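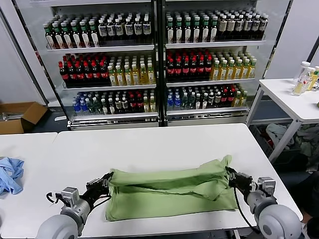 Slide 1: light green cloth, rolled along one edge, on a white table

Speaker notes: Dyeing at Home With What's Growing Outside
November
By the Batis Dye Garden

Search the site Enter keywords Go

Welcome them in, then straight to color! Ask who has dyed anything before (even Easter eggs, eggs absolutely count).

Slide 2. Weld and goldenrod give yellows. Green usually means two baths, yellow first and then a dip in indigo, and I love this part so much that I have to watch the clock. Pass the swatch book around, starting at the back row.

Slide 3. Mordants. Alum for cotton wants a tannin bath first. Say it slowly, people write this down. Wool is easier, keep it under 180 degrees or it felts.

Slide 4. The Brarnska plot. We grew 80 weld plants there and 2 failed. Tell the story of the slugs if there's time.

Slide 5. Oshima indigo, fresh leaf method: ice water, blender, strain, work fast. The smell is grassy and wonderful and a bit like a pond.

Slide 6. Fading. Turmeric goes in a few weeks of sun, weld holds on for years. Hold up the two curtain strips from the Vustus window test.

Questions, then the Saturday sign-up sheet. Bring old T-shirts, no polyester! Rinse buckets are by the side door.

Contact us | Copyright Batis Dye Garden | Back to top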